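Kitchen & Table Help > Cooking for a crowd

How do I keep soup noodles from turning to mush when people eat at different times?

Posted by hurkau_hill

Okay, this is driving me a little nuts so I'm throwing it out to the group. There are four of us in the house and nobody's schedule matches. I get home at 5:15, my sister rolls in an hour after that, my nephew has swim practice, and my mom eats whenever her show is over. All winter long I make one big batch of chicken noodle soup because it's cheap and everyone likes it, and every single time the last person to sit down gets a bowl of swollen noodle paste with no broth left in it.

Things I have tried so far: undercooking the noodles (helped for maybe ten minutes), using thicker noodles (they just took longer to get gross), and adding more broth at the end (watery, and my mom noticed right away).

We're in a rental with a small kitchen, so I don't have room for a bunch of extra gear. I can stack the bowls and plates on the counter ahead of time so people can serve themselves, and that part works fine. 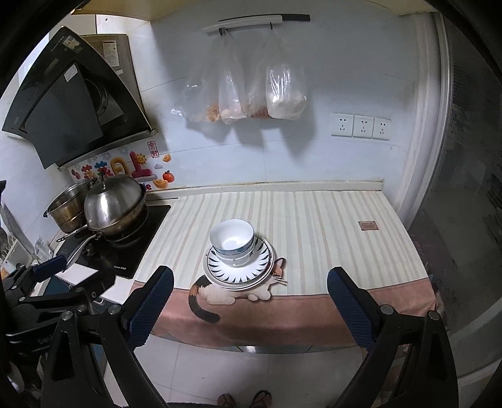 It's the food itself I can't figure out. I've read that restaurants cook noodles to order, but I'm not going to stand at the stove until 9 at night boiling one portion after another. I did that for a week in February and I was so crabby by Thursday that everybody ordered pizza.

Also, does the type of noodle matter? I've been using the wide egg noodles from the bag, the store brand, nothing fancy. My sister swears rice noodles hold up better but I kind of doubt it. And can I freeze any of this? I had a container of leftover soup in the freezer, noodles and all, and when I thawed it the noodles fell apart when I looked at them.

Any ideas welcome, especially from people who feed a family in shifts!

Posted by Ruairí Nic Giolla

Oh, I lived this for years! My kids were all in different activities and my husband worked swing shift, so supper at our house ran from mid-afternoon till bedtime. The fix is easy and I wish I'd figured it out sooner: keep the noodles and the soup apart until they're in the bowl. Completely apart. Noodles keep drinking as long as they're sitting in liquid, even with the burner off, so undercooking them only buys you a little time (as you found out).

What I do is make the soup with everything in it except the noodles. Chicken, carrots, celery, onion, whatever you like. Then I boil the noodles on their own in salted water and pull them a minute shy of done. Drain them, rinse them under cold water until they're cool all the way through, shake them really well, and toss them with a tiny bit of oil. A teaspoon is plenty for a whole bag. If you use more, you'll get little slicks of oil on top of the soup and it feels greasy on your lips.

Put the noodles in a covered container in the fridge. When somebody comes home, they put a handful of cold noodles in a bowl and ladle really hot soup over the top. By the time they've found a spoon the noodles are warmed up. If your bowls run cold, fill one with hot tap water first and dump it out.

My stove on a normal weeknight has the tall pot on with a wok next to it, lid on, and I don't feel like I'm juggling anything.

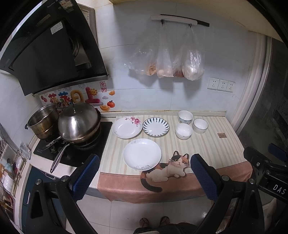
The stock pot and the covered wok, side by side on the gas cooktop

Where was I? Right, the soup itself. Please don't leave it sitting out lukewarm all evening with the burner off. Either keep it hot on a low flame with the lid on (a proper hot, steaming when you lift the lid) or cool it down and put it away, and let each person reheat what they're going to eat. I ended up doing the second one most nights. The carrots stay nicer, and the soup doesn't cook down and get salty.

About cooling: a full pot takes forever to get cold in the fridge. I split mine into shallow containers, and I leave the lids cracked until the steam stops. My old roommate used to put the whole pot in a sink full of ice water and stir, and that works great too if you have the ice.

For seasoning, go a touch lighter than you think when you make the broth, then let people add salt at the table. Once it's been reheated a few times it tastes a lot stronger. And squeeze some lemon in at the very end, in the bowl. It wakes up soup that's been in the fridge since yesterday.

On freezing, freeze the broth with the chicken and vegetables and cook fresh noodles the night you thaw it. I use the Provumar containers with the square corners and fill each one with 700 ml, enough for two of us with bread. Leave some room at the top so the lid doesn't pop. Cooked noodles I only keep 3 days in the fridge, and I've never had good luck freezing the egg kind.

Posted by damgaard43

just use rice. or barley. problem solved

Posted by Brernik Nan

Your sister is half right about the rice noodles. The thin ones go soft very fast in hot broth, faster than egg noodles if you ask me, and if you cook them ahead they clump into a brick. BUT the flat dried ones only need a soak, so you can leave them in a bowl of room temperature water till they bend easily, drain them, and then each person dunks their own portion in hot broth for a minute. I do it that way when my daughter comes over with the grandkids and half of them are late.

If you want to stick with one pot and no fuss, try a small tough pasta like ditalini. It'll still swell, I won't lie to you, but it turns into something more like a thick stew and my family eats it happily. The bigger egg noodles just go slimy. Tortellini from the freezer section is another good one. You can drop a few in a saucepan with one person's soup and they're ready by the time it boils, and there's hardly anything to wash.

I'd disagree a bit with the oil. I skip it and rinse the noodles again under warm water right before serving, and they come apart fine. Oil makes the broth slide right off them, to my taste anyway. Try it both ways and see who complains.

And barley is a fair suggestion, but it soaks up broth too! I made a pot of beef barley last winter and by the next morning I could stand the ladle up in it. You'd want to cook that separately as well.

Posted by hurkau_hill

Thank you all so much! Tried the separate container tonight with the egg noodles, rinsed and a little oil, and my mom had hers at 8:40 and went back for seconds. My nephew put in way too many noodles and then ran out of soup, but that's a different problem. Going to try the flat rice ones next week so my sister can say I told you so.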